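Cahier d'atelier - octobre 2020
Moto Callden, réfection du haut moteur

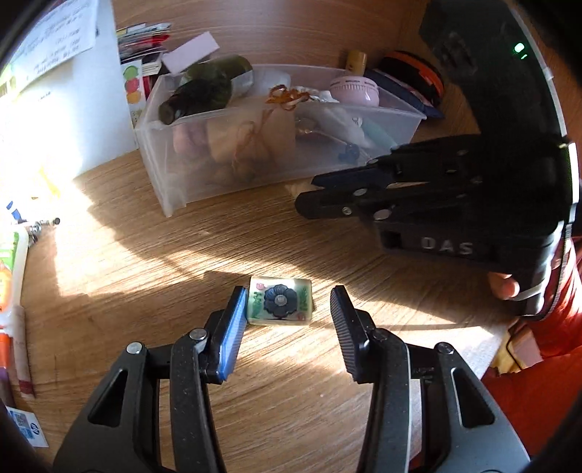
Petite tuile à fleur bleue, au soleil sur le bureau.

Elle a démarré ! Au deuxième coup de kick, après tous ces mois sur la béquille (je l'avais couchée sur le papier en janvier, cette réfection, et je n'y croyais plus trop). Le ralenti est rond, aucun bruit de culbuteurs une fois le moteur chaud, et l'échappement Prornura donne une voix superbe, grave sans être pénible pour les voisins.

Fait aujourd'hui :
Gicleur principal 136 remonté à la place de celui d'origine. Bougie chocolat clair au retour, je garde.
Jeu à l'admission repris à froid, l'échappement était bon.
Câble d'embrayage graissé, garde réglée à 2 mm au levier. Il file tout seul maintenant, un bonheur.
Couple de culasse contrôlé en croix, rien n'a bougé.

Essai sur 200 m dans la cour puis la petite boucle derrière le dépôt. Elle reprend franchement dès le bas, par contre il reste un trou à la mi-ouverture. Aiguille à descendre d'un cran ? Aatos Kettunen penche plutôt pour une prise d'air à la pipe, il a eu la même chose sur sa Hämäläinen et un joint neuf a tout réglé. Je commence par le joint, c'est vite fait.

Petit suintement au carter côté kick - à surveiller, j'ai essuyé et mis un carton dessous.

À prévoir : vidange à 1000 km, resserrage du collecteur, pneu avant (l'Ustico est craquelé sur le flanc, pas question de partir loin avec). Et trouver la bonne teinte pour le réservoir, j'hésite toujours entre le vert et le crème.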